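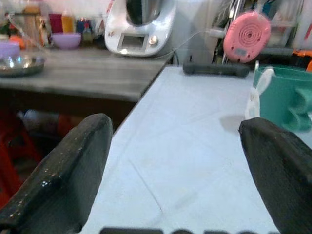 Pale cloth on the table.

Demyd Zakharchenko
8 October 2025

1/ I want to write a thread about tablecloths. I have wanted to do it since spring, when my neighbor asked me why I iron a cloth that will have soup on it the same evening. I did not have a good answer in English then. I have tried to prepare one.

2/ I grew up in a home where the table was never bare. There was a cloth for weekdays and a cloth for guests, and over the weekday cloth there was a sheet of clear plastic, so in fact we ate from the plastic. As a child I could see the embroidery but I could not touch it.

3/ When I moved to Sarklow I rented a room with a table in it and I put nothing on this table for four years. I thought I was being modern. The table got rings from cups and one long burn from a pan, and I lost part of my deposit because of the burn.

4/ The first cloth I bought myself came from the secondhand hall at Parkside. It was not a tablecloth, it was a flat bed sheet, cotton, with a narrow hem. A lady there told me that half of the "tablecloths" they sell are sheets, and half of the people know it.

Shares 43 | Comments

5/ A sheet makes a good cloth if it is all cotton. If there is polyester in it, the creases go out easily, but a grease spot stays. I have tested this with butter. I did not plan the test.

6/ About size, because people get it wrong and I also did. Measure the top of the table, then decide how far the cloth should hang. For every day I like a hand's width and a little more. For guests, longer, but it must stop above the seat of the chair or somebody will stand up together with it.

7/ My uncle once stood up together with it. There was a whole fish. We still ate the fish.

8/ Now the washing. I learned most of it from Samina Jatoi, who worked many years in the laundry of the Baptiste hotel and now teaches an evening class in Gandale. She is strict and she does not like the word "stain". She asks you what it is. Wine? Beet? Egg? If you don't know what it is, you don't know what to do.

9/ Her rules, as I wrote them in my notebook:
Egg and milk – cold water, never hot.
Grease – dish soap, rubbed in by hand, wait, then the machine.
Tea – wash it the same night.
Candle wax – let it get hard, lift it with a spoon, then brown paper and a warm iron.

10/ I asked her about salt on red wine. She said salt is for people who want to look busy while the wine dries. She uses cold water, a lot of it, from the back side of the cloth. I do it over the bathtub with the shower head.

11/ Bleach: she says small amounts, and only for plain white cotton. I am afraid of bleach, so I don't use it at all. My white cloths are therefore not very white. I have three and each one has become a different white. I have accepted it.

Shares 100 | Comments
Print this thread
E-mail this thread

12/ Somebody asked about the blue powder. Yes, bluing still exists. It is a very weak blue color in the last rinse and it makes a yellowish cloth look whiter to the eye. My mother did it in a basin. You have to mix the powder completely before the cloth goes in. I did not mix it completely and I own a cloth with blue dots like a bird's egg.

13/ Drying. Outside if you can, folded over the line and not hanging from the corners. If it hangs from the corners it will grow ears, and no iron will remove them. I take it down before it is fully dry and roll it up like a carpet. One hour in the roll, then iron.

14/ Ironing is the part where I lose most of you, I know. A big cloth takes me the time of one radio play. I put a second chair on the other side of the board so that the finished part has a place to go and does not lie on the floor.

15/ Iron the middle last. I used to begin in the middle and work to the edges, and when I finished the edges the middle was creased again from my own elbows.

16/ Embroidery goes face down on a towel. If you press it from the front it becomes flat and shiny, and the person who made it will notice even if she says nothing. Mine said something.

17/ Some people answered that they don't iron, they only smooth the damp cloth on the table with their hands and leave it overnight. I tried it last week. It works well enough for weekdays, and it was very pleasant to do. But the wood under it should be protected, and I slept badly thinking of the wood.

18/ Under the cloth you can put a thick felt or an old flannel blanket. In English I think it is called a table pad, or a silence cloth, and I like the second name more. Plates make much less noise. My daughter didn't notice the cloth for a month, but she noticed the quiet in one evening.

19/ On storing: I don't keep good cloths folded in the same lines for years. The threads get tired in the fold and there the cloth breaks first. Twice a year I take them out and fold them another way. My grandmother kept hers rolled on a cardboard tube, behind the wardrobe, with a stocking over each end.

20/ Prices, because you asked in messages. The linen one in the shop window in Gandale costs 675 and I will never buy it. I went inside to feel it. It is beautiful, very heavy, and the woman let me hold the corner for longer than was normal.

21/ So why do I iron a cloth that will have soup on it? I asked Samina the same and she said "because otherwise it is a sheet". My own answer is longer. When I spread it, I have to take away the letters, the chargers, the bag of onions, everything that lives on the table. For one evening there is only food on it and we sit longer.

22/ My neighbor listened to this and said she would just move the onions. She is right too. She came to dinner on the day when I used the one with the blue dots and she asked me where I bought it.

23/ If you know how to remove old rust marks from cotton, please write to me. I have tried lemon and sun – better, but not gone. The cloth is my mother's, so please nothing that makes holes.

Views 3952 | Shares | Comments
Print this thread
E-mail this thread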